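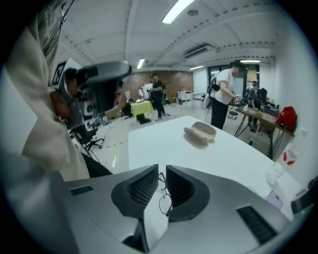
Glasses, case, drinking glass, phone: the usual company on a white table.

I have worn glasses for more than 42 years, and in that time I have owned a good many cases and used hardly any of them. They came free with each new pair, they were carried home in a little paper bag, and then they went into the drawer with the takeaway menus and the spare fuses, where I suppose they led quiet lives. The glasses themselves lived wherever I had last taken them off. On the arm of the sofa, on the edge of the bath, on top of the bread bin, and once, for most of a wet June, in the pocket of a raincoat I was sure I had given away.

I would like to put in a good word for the case, all the same, and in particular for the case that sits open on the table and waits. I came to it very late and I am afraid I have become a bit of a bore on the subject.

Most of us think of a glasses case as something for travelling. You snap it shut, you drop it in your bag, and it saves your lenses from your keys. That is a perfectly good use and I have nothing to say against it. But at home, where glasses come off and go on again a dozen times between breakfast and bed, a case that has to be found, opened, filled and closed is never going to be used by anybody with a kettle on. Left open in one spot it becomes more like a saucer or a small nest, and you can put your glasses into it with your eyes half shut, which in my case is how I see most things anyway.

My own is a Gellow, a plain soft-lined thing that I bought after the optician had straightened the same pair of arms for the third time and given me a look. Before that I had a Mistuvano, very handsome and very stiff, with a lid that came down like a mousetrap. I stopped using it within a fortnight. I mention this only to say that the dear one was no better than the cheap one, and that if you already have something in a drawer you should try that first.

Colour matters more than I would have guessed. Thin wire frames are lovely to wear and terribly easy to lose, being mostly air, and on a patterned cloth or a heap of newspapers mine vanish altogether. On a pale, clear table you do at least stand a chance of spotting a dark rim. A beige case on white is a gentle sort of thing to look at, and I wouldn't tell anyone to swap it for orange, but my sister-in-law has a bright red one and she has never once rung me to ask whether she left her glasses at my house. I have rung her on that errand more often than I like to admit.

Then there is the question of what else is on the table. A phone and a drink will turn up on any flat surface left alone for five minutes, and I don't believe there is any use in fighting it. What I do ask of my household is that the drink has its own end. I have a side table by the window, a Skov I have had since the children were small, and for years it held my tea, my book, the post and my glasses in one friendly muddle. I lost 2 pairs that way, one to an elbow and one to a very large atlas. Now the tea goes on the right, the case goes on the left, and the post can go where it likes.

I know there are people who prefer a cord round the neck, and people who push their glasses up into their hair, and a friend of mine swears by a little Sernari stand shaped like a nose, which holds them upright and makes her hall table look as though it is watching you come in. They are all welcome to their ways. The cord gets in my soup, my hair is no longer up to the job, and the nose I simply couldn't live with.

What I can't defend any more is putting them down bare, folded or not, on whatever is nearest. I did it for decades and I still do it when the doorbell goes. But folded glasses are such a small, flat thing, and a table is such a busy place, and it takes no longer to set them down a few inches to the left, where the case is. I would say I manage it nine times in ten. The tenth time they are on the bread bin, and I do at least know to look there first.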